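이사 준비하면서 적어두는 타래. 이번이 세 번째 이사라 저번에 틀린 것 위주로 씀.

1/ 견적은 전화로 받지 말고 방문으로 받을 것. 지난번엔 전화로만 불렀다가 당일에 책장 때문에 추가금을 냈다. 이번엔 두 군데를 불렀고 Pusteck 쪽으로 정했다. 싸서 고른 건 아니고 사다리차 비용을 처음부터 견적서에 적어줘서.

2/ 책은 무조건 작은 상자. 큰 상자에 채우면 바닥이 터진다. 우리 집 책은 세어보니 1,523권이었고 30권 정도는 버릴 생각이었는데 결국 9권 버렸다.

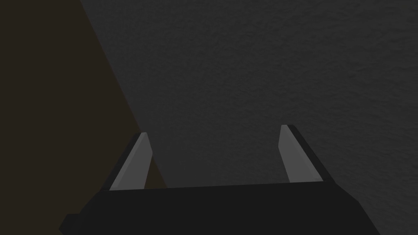
상자 옆면에 방 이름을 쓰는 게 좋다. 윗면에 쓰면 쌓는 순간 안 보인다. 굵은 매직 두 자루는 따로 빼둘 것.

3/ 냉장고는 전날 밤까지 비운다. 김치통은 뚜껑을 랩으로 한 번 더 감았다. 냉동실 만두는 일주일 내내 먹었고 당분간 안 먹고 싶다.

4/ 인터넷 이전 신청은 일찍. 9월에 이사했을 때는 전날 전화했다가 나흘을 휴대폰 데이터로 버텼다. 도시가스도 같이 예약하면 편함.
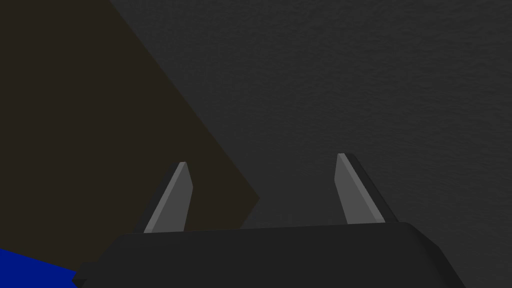

5/ 새집 치수는 직접 잰다. 도면에는 세탁실 문이 90cm로 나와 있었는데 문틀 안쪽은 더 좁았다. 세탁기 폭에 호스 튀어나온 것까지 더해서 재야 한다.

6/ 첫날 쓸 가방은 따로. 충전기, 수건, 휴지, 칼 하나, 슬리퍼. 커튼도 여기 넣었다. 저번엔 커튼 상자를 못 찾아서 창문에 이불을 걸고 잤다.

7/ 남은 건 폐가구 스티커랑 관리비 정산. 관리사무소는 점심시간에 전화를 안 받으니 오전에 걸 것.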